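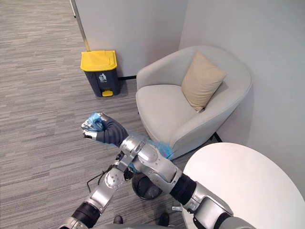

4.2 Arm Crossing in Deformable Pickup Tasks

The Torthorpe set contains 912 teleoperated episodes of litter pickup in furnished office spaces. Operators were told to grasp a light, deformable item and carry it to a bin, and were given no rule on which arm to use or how to park the idle one. As a result the set includes many configurations that a planner with a fixed clearance margin would reject. The most common of these is arm crossing, in which the forearm of the carrying arm passes in front of the other arm as seen from the head camera. Figure 4 gives a typical case: the right hand is closed on a crumpled piece of translucent blue plastic, with the left arm behind its wrist and the pedal bin against the partition beyond.

We define the crossing state from joint readings alone. Each arm is reduced to a chain of capsules, and the chains are projected into the head camera plane at 20 Hz. A crossing is recorded when the projected center lines intersect for 5 consecutive samples. Shorter intersections were dropped, as they arose mostly from jitter in the wrist joints during operator clutching.

Crossing affects the policy in two ways. First, it hides part of the rear arm. In Figure 4 the slender link above the left elbow disappears behind the right wrist, so the image gives no direct evidence of its pose at that point. Second, the held item changes shape with the grasp, and loose material can spread well outside the hand. A fold of the plastic in the same figure lies against the front of the armchair seat, near a joint of the arm. A segmentation mask fitted only to the region between the fingers misses such folds, and the release point computed from that mask is then biased toward the palm.

Two changes were made to the baseline Galent policy. The proprioceptive tokens of both arms are passed to the visual encoder before the first attention layer, in place of the late fusion used in Section 3. The item mask is also grown along connected regions of similar color until it meets a furniture or robot label. Both versions were trained on the same split, with a warmup of 3000 steps and all other settings unchanged.

The early fusion model produced smoother rear arm motion during crossings and fewer protective stops. Growing the mask had little effect on grasping but improved placement over the bin opening, mainly for thin film items. It performed worse where the item and the upholstery behind it were close in color, and in those episodes the mask often leaked into the seat. We kept the color threshold fixed in all runs and did not tune it per room.

Crossing labels were checked by hand by N. Matlala and K. Liao, working separately. Most disagreements concerned the end of a crossing, where the arms separate slowly and the projected lines stay almost parallel. These samples were left out of the comparison in Section 5 but remain in the training split.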